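Course 8: Care and Repair of Small Automation Cells
Handout for Unit 4: Two-arm cloth handling cell
Instructor: Michalis Karamanlidis. Lab support: Quyên Phí
Revised Tuesday, July 28, 2026

4.1 Scope

This unit covers the gripper fingers, wrist camera, cables and rail mounting of the cloth cell. Controller software is handled in Unit 5. Work orders are logged under cell name Lusano; use that name and no other on the sheet.

4.2 Finger and pad check

The fingers are yellow plastic with a ribbed, open-cell body, and each carries a black pad. The body flexes a little under load and the pad provides the grip. Most faults reported as "weak grip" come from the pad. Check in this order:

Power off the arm at the controller and hang the tag.
Wipe each pad with a lint-free cloth, dampened with water only.
Look for lifted corners, glaze and embedded fiber.
Look for cracks where the thin ribs meet the outer wall of the finger.
Power on, close the gripper on the test cloth and view the wrist camera feed.

With the cloth held, both fingers should appear at the bottom of the view, left and right, with the gathered fabric between them. The fingers are too close to be sharp – do not refocus the lens on them. The weave of the cloth is the focus target.

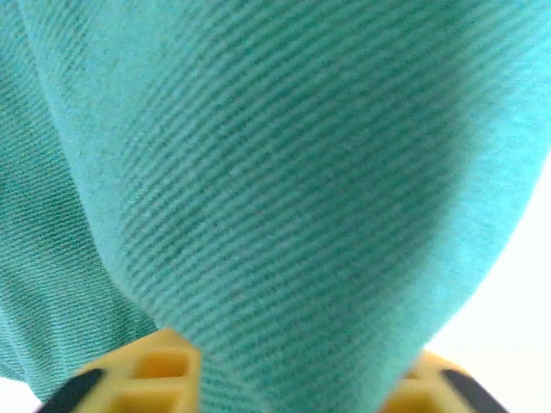
Can a worn pad be swapped on one finger only?
It can, but the grip will pull to one side. Fit pads in pairs, from the same batch, and write the batch number on the sheet.

4.3 Cable routing

Each arm has a purple cable that runs from the base along the links to the gripper end. Leave enough slack at every joint for full travel. Move the arm by hand through its range with power off and watch the loop near the gripper. A loop that goes tight will work the connector loose over time. A loop that hangs too low will drag across the cloth and spoil the fold.

Hatem Farouk's fault log for this cell holds 59 entries up to April. Cable faults lead the list, with pad wear second.

4.4 Rail and mounting plates

Both arms stand on black mounting plates fixed to one horizontal aluminum extrusion. Check the corner screws of each plate before any calibration. If a screw turns, back it out, clean it, and refit it to the torque given on the El Idrissi data card. Do not shift a plate along the rail to correct a reach error. Reach errors are corrected in the calibration file.

For the reach test, lay the cloth lengthwise between the arms and bring one gripper to each end.

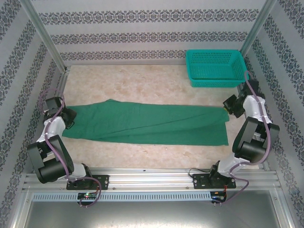 Run the test at low speed first, then at working speed. Record the end position of each arm both times. If the two readings for one arm differ, go back to the mounting screws before touching the calibration.

4.5 Records

Enter the cycle count from the controller before and after service. The count at the last full service was 1,292. Unsigned sheets are returned.

Reading for next session: Ponce and Soliman, Derum lab notes, page 68 onward.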